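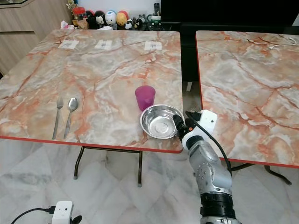
Unit 2: Laying a Simple Place

Now the fun part! Start with the flatware. Fork on the left, spoon just beside it, handles toward the diner, and keep the two parallel (a busy marbled top makes crooked lines hard to spot, so crouch and check).

Cup and bowl go to the right. Tonight's reading is the Modise chapter, page 219, on folding tables and small rooms. Try a setting at home, then bring a sketch to the Fukthorpe room.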